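Drultgate Residents' Association
Minutes of the general meeting held on June 18, 2023 in the upper room of the Radura Centre

Present: the chair, the secretary, 23 members
Apologies: received from both ward councillors

1. Minutes of the April meeting

Agreed, with one correction. The minutes said members had "welcomed" the traffic plan. Several members said they had done no such thing and had only listened to it. "Welcomed" changed to "heard".

2. Matters arising

The broken bollard at the bottom of Krajčí Row is still broken. The council's website says it was mended in April. The secretary has written again and enclosed the council's own reference number, which the council says it cannot find.

The noticeboard key has been copied.

3. Proposed one-way system

The chair went through the proposal from Etau, the consultants hired by the council. Traffic would run one way up Drultgate and come back down Krajčí Row, with a cycle lane on the left-hand side. Etau's summary says this will cut journey times, make the street quieter and bring more custom to the shops. A member asked how one change could make cars go faster and the street quieter. The chair said the summary did not go into that.

The report gives a figure of 900 vehicles a day using Drultgate. Members wanted to know where the counting was done and when. Page 8 says only "a typical weekday". The member from the corner house said the rubber strips had been across the road during the school holidays, when the bakery was also shut for its new floor. If that is the count being used, it was felt to be of little value. The chair did not wish to say the number was wrong, but agreed it should not be relied on until the dates are known.

It was also noted that the drawings show Krajčí Row as wide enough for a delivery van to pass a parked car. Those who live there did not recognise this.
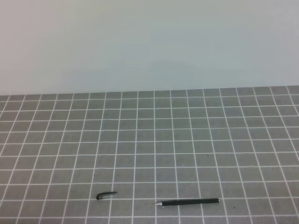 There was some disagreement about the cycle lane. Two members who cycle to work would like one but doubted that paint alone would keep vans out of it. Another member said the lane on the ring road had been promised as "protected" and is now mostly used for parking. A member who supports the scheme asked the meeting to remember that Drultgate is not safe to cross at present and that doing nothing has a cost as well. This was accepted, though it was pointed out that a crossing had been asked for on its own and would be cheaper.

Resolved: to ask the council for the dates and place of the traffic count, the measured width of Krajčí Row at its narrowest point, and the reason a crossing was not looked at. No view for or against the scheme to be given until there is a reply. Carried, with one against.

4. Street trees

The council has offered saplings for the wide part of the pavement. The offer does not cover watering. The last lot had no watering either, and the stumps are still there. The secretary to ask who would be responsible for the first two summers and to get the answer in writing.

5. Money

The balance stands a little over £1,000. A leaflet has come from a company offering to run an online survey for residents' groups. The meeting looked at the sample questions and thought most of them could only be answered yes. No further action.

6. Any other business

Bins: collection on the even-numbered side has been late again. Members to keep a note of the dates.

Street party: the road closure form has changed and now asks for proof of insurance. One member thought this had always been asked for. The secretary to check last year's form.

The upper room: the Radura Centre has told us hire charges will be "reviewed". The chair has asked whether this means raised and is waiting to hear.

7. Next meeting

To be fixed once the council has replied on item 3, or in September if it has not.

The meeting closed at twenty to ten.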